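Ticket: Pieces missing from foam shape sorter sets, gray sorting bin
07/01/2024
Logged by Mared Prydderch, Jultine toy library

Status: Open, waiting on replacement part
Assigned to: Chin-lung Yu

Original report

Two families have returned shape sorter sets from us this month and said that a piece was missing when they opened the bag at home. Both sets went through the gray sorting bin on the back bench before they were bagged. I would like somebody to check the bin and the bagging routine before we send out any more sets. There are 87 sets on the shelf list and we can't recheck all of them by hand before the Fustwood delivery.

The missing piece was a blue cylinder both times. The other shapes were all there.

Mared

Reply 1, Chin-lung Yu

I took the set from shelf 15 and put it through the bin the normal way. The cylinder rolls if it lands on its side, and a rolling piece usually ends up at the foot of a wall. From the stool you look down over the near wall, so anything close in under it is easy to miss. My guess is that pieces stay behind in the bin and then go out with the next set, or get swept up when the bin is wiped.

Questions for Mared: did either family report an extra piece? And who bagged the two sets?

Reply 2, Mared Prydderch

No extra pieces reported, but people don't usually report those. Pylyp bagged one of the sets. The other has no initials on the card. Please remind everyone to initial the card.

Reply 3, Pylyp Kushnir

I bagged the first one. I counted the pieces onto the bench and then tipped them back into the bin to wipe the board, so the count was done before the last time they were in the bin. I can see how one could get left. I'll do the count last from now on.

I also went through the lost property tub. No blue cylinders in it, but there are pieces from other toys that need going back to their sets. Separate ticket for that, please.

Reply 4, Chin-lung Yu

Tried it again with one cylinder and no other pieces. 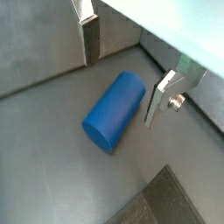
Blue cylinder on its side on the bin floor, near the corner.

Results so far:

Standing on its end: stays put.
Dropped on its side from low down: rolls, stops at a wall most times.
Dropped on its side from bench height: bounces first, then rolls. One went over the side and under the shelving. I had to move the shelving to get it back.

I looked under the rest of the shelving while I was there and found one blue cylinder and a dried-out marker. The cylinder could be from either of the two returned sets. I have put it in an envelope in the top drawer, labeled with this ticket.

So one of the two is probably accounted for. That leaves one.

Reply 5, Elin Meredith

Could we line the bin with something so the pieces don't roll? I have some felt left over from the puzzle trays.

Reply 6, Chin-lung Yu

I would leave the felt out for now. Lint sticks to foam and we would be brushing it out of the cutouts. A better fix is to change the order of the work. The foam board goes in first, toward the back of the bin and flat on the floor with the cutouts facing up. Pieces go in after that and get fitted straight into the board. If a hole is still open at the end, something is missing.
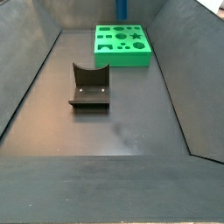

The star is the easiest one to find by eye, so I start there and work outward. The ovals take longer. They come in more than one size and the small ones get mixed up if you are in a hurry – check that each piece drops in without pushing. Forcing a piece stretches the foam and after that it won't hold anything properly. We already have one board like that and it should come off the shelf.

Reply 7, Mared Prydderch

Agreed on the new order. I have written it on the card above the bench:

1. Wipe the bin and let it dry.
2. Board in, cutouts up.
3. Fit the pieces one at a time.
4. Check for open holes.
5. Bag it, initial the card, shelve it.

Lowri Prosser is asking Higuchi whether they sell single cylinders. Their price list only shows the full bag of 2,000 mixed pieces, and we have nowhere to keep that.

Reply 8, Lowri Prosser

Higuchi will sell singles but there is a minimum order. I have asked for 2 blue cylinders and I'm waiting to hear if they will waive it. If they won't, I'll add them to the November order.

Please keep this ticket open until the part arrives. The incomplete set is in the repair box with a yellow tag – don't lend it out.

Related tickets
Loose pieces in lost property tub
Foam board stretched, remove from shelf
Tritivness puzzle trays, felt coming unglued
Cards returned without initials

Last updated by Lowri Prosser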